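Eating My Way Out of January

Mon 15 April

In January I announced, to anyone who stood still long enough, that I was giving up snacks. My friend Kamala Devadiga asked what counted as a snack. I said anything you eat standing up. She pointed out that I eat dinner standing up.

So I bought a notebook and wrote down everything I ate between meals, which in the first week came to 11 entries, 3 of them "cheese, misc." By the second week I had learned to have a very long lunch.

The real trouble is the walk home from the Kendport station. There are two routes. One goes past the dentist and the other goes past every bag of chips in the county, and I have good teeth, so you can guess.

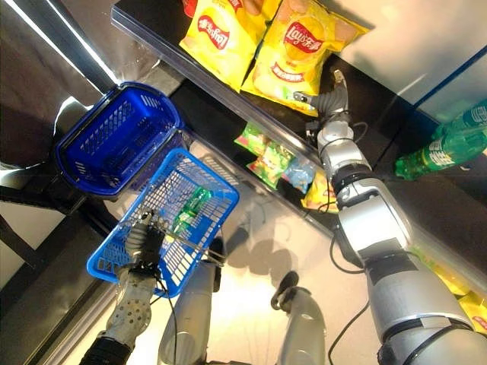 Lay's, yellow bag. My old enemy.

I tried the substitutes. Rice cakes taste like the box a better food came in. Roasted chickpeas were fine until I dropped one behind the stove, where it lives now. Kamala swears by celery, but she also runs before work, so I don't take her word on what's pleasant.

The notebook ran out of steam in the middle of a page. The last entry says "handful (large)" with no mention of what. I found it yesterday while looking for a pen and felt a bit fond of whoever wrote it.

I still don't keep chips in the house. I keep them in the car, and I've started parking closer.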